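Review: Cleline cable dress kit for medium robot arms, second edition, with the Hututetti routing guide

Reviewed by Horácio Rebelo. Feb 16, 2020

The Cleline kit comes in a flat carton and covers one arm from base to wrist. Inside are 80 reusable hook-and-loop straps in two widths, 100 narrow ties, a coil of spiral wrap, four clamp saddles and a printed copy of the Hututetti routing guide, which runs to 94 pages. Our shop bought two kits to replace a drawer of leftovers. I used one over the winter on six-axis arms doing bin picking, and this review is mostly about the guide, as the straps are ordinary.

The guide sets out to turn house habits into rules. Most plants have such habits already: keep air and signal apart where you can, leave slack at each joint, put nothing hard over a seam. Hututetti writes them as numbered clauses with "shall" and "should" kept apart, and a clause with "shall" always has a check that goes with it. Clause 3.2, for instance, requires the bundle to be looked at with each axis at both ends of its working range, at reduced speed, before the program is released. I have seen plenty of arms where this was done on axis 1 and skipped on axes 4 to 6. The wrist is where hoses wear out.

Strap spacing is handled well. The guide asks for a tie every 100 mm on straight runs and none within the bending part of a loop. It also asks that the strap, once closed, still let the bundle slide a little by hand. Wide straps hold to the arm, narrow ties hold the bundle to itself, and the two jobs are never mixed.

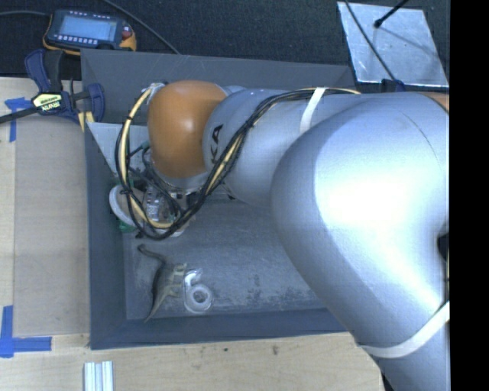

Slack at the wrist gets a chapter of its own, and it is the weakest one. The guide gives a loop length by arm reach only. Two arms with the same reach and different tools do not need the same loop, and with a vacuum tool the hoses are often stiffer than the cables they travel with. Montserrat Pacheco, who runs our second cell, worked out her own figure of around 400 mm for the free length past the last strap and wrote it in the margin. I would treat the printed table as a starting point and repeat the 3.2 check after any tool change.

A second gap concerns bins. Clause 5 deals with snagging on fences, posts and conveyors, but says little about a loop that dips below the rim of a container on every pick. The lowest point of the bundle should be entered in the cell record along with the tool length, and the program should keep both clear of the wall. The older Brandis handbook had a half page on this. It is out of print and I would like to see that half page brought over.

The chapter on pendants and loose leads is short and correct. Pendant cable routed outside the working area, emergency stop facing up and within reach, no lead left where the arm can drag it. The sample cell record at the back can be copied as is. We added one line for the date of the last strap check.

As for the parts: the wide straps kept their grip after repeated opening. The narrow ties are fine. The spiral wrap is too stiff for anything past axis 4 and we went back to the Gallegos wrap there - it costs more and bends properly. The saddles are drilled for metric screws only.

The kit is worth buying for a shop with no written rule on cable dress. A shop that has one should get the guide alone, which Cleline sells separately, and compare clauses 3 and 5 with its own text. Refill straps are sold by the bag, wide and narrow apart.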